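Looking After a Wooden Board (and Keeping It Still While You Work)

I get more letters about cutting boards than about anything else in the kitchen or the shop, and I do understand why. A good wooden board costs real money, it gets used every single day, and then one morning you find it has a dip in the middle and rocks like a garden seesaw. Mine has been with me for a good long while now, so let me tell you what I do with it, and you can take whatever suits your own house.

First, the washing. Hot water, a little dish soap, a soft brush, and do both faces even if you only used one. Wood that gets wet on one side and stays dry on the other will cup on you – I learned that on a lovely board from Pawlak that I used to rinse on the top only and then lay flat on the counter. Now I wash both sides, wipe it down with a towel and stand it on its long edge overnight so the air can get all the way around it. Please don't put it in the dishwasher, however tired you are!

Oil comes next. Food-grade mineral oil is cheap, and a 500 ml bottle lasts me from one May to the next with some to spare. Pour a little puddle in the middle, spread it with a folded rag along the grain, and don't forget the end grain, where the board drinks the most. Let it sit overnight and wipe off whatever is left in the morning. A new board wants 4 coats on four different evenings. After that I go by looks, and when the pale strips start to seem chalky I get the bottle out. 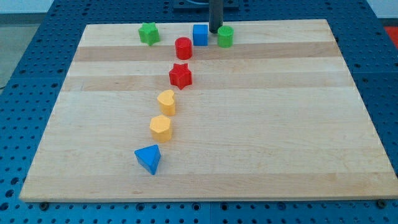

Maple is a forgiving wood for this sort of thing, I should say. The grain is tight, it doesn't hold on to smells the way some softer woods do, and if you scratch it you can sand it back. I start with 60 grit only if there are deep knife marks, and then work up through the finer papers until it feels like the inside of your wrist. Wipe the board with a damp cloth before the last sanding, let it dry, and the little raised fibers will come off for good.

Sayaka Nishimura wrote to me on 12th January to ask whether a board that has retired from the kitchen can still be useful, and oh, it can. A big flat board makes a fine surface for gluing small things, sorting screws, rolling out clay or letting the children set out their blocks and shapes. Just keep it for that from then on and don't bring it back to the bread.

If yours slides about, a damp dishcloth underneath does very well, wrung out hard and laid flat with no folds. On a bench top with holes in it, I prefer a piece of rubbery shelf liner cut an inch smaller than the board all the way around. Rory Laing swears by cork dots, one under each corner, and they do work nicely, although I find they drop off after a month or so and I end up hunting for them with the broom.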